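Spent this week on the part of our grasping stack I like least: segmentation at the fingertips. Short thread.

1/ The wrist view is a fisheye. Whatever sits in the grip lands near the middle of the image, and the gripper body fills most of the lower half. Our old mask was a fixed polygon that I drew by hand in February. It blanked the gripper and anything that poked up out of it.

2/ Fine for boxes. Bad for anything thin. Fibers, bristles and string all got filed under "gripper" and the planner never knew they were there.

3/ Mwangi Kimaro wrote a replacement. It renders the gripper from the CAD model and the current opening width, warps that through the lens model, and subtracts it. Whatever is left near the fingertips counts as held object. It adds 4 ms per frame on our desktop.

4/ First problem was calibration. Our lens fit was good in the center and drifted badly toward the rim. Refit with 300 board views, most of them with the board pushed out to the edge on purpose. Should have done that the first time.

5/ Second problem was depth. Stereo gives nothing useful on wiry material, so we stopped asking it to. Held objects now get a 2D outline plus a padded volume – crude, but the collision checker is happy with it.

6/ Test case for the new mask. Tan fibers standing up out of the black cup, something pale blue right behind them, white table beyond. Color alone splits the blue off easily. The stray strands at the sides are the hard part.

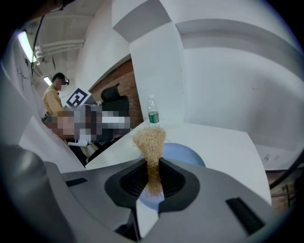
Photo: Kevser Tuncer / Skukham, 7/30/21

7/ The clear bottle on the table is a good check too. The mask has to leave it alone, as it stands just past the tuft and close to it in the image.

8/ Current score on our hand-labeled set of 800 frames: 34 where the outline still loses strands. Most are tan against something light. I'm trying a lower threshold near the fingertips only.

9/ Code is in the Griltel repo under masks/. The old polygon is still there behind a flag – please don't use it. Next up is getting the opening width synced to the image timestamp, which is currently one frame behind.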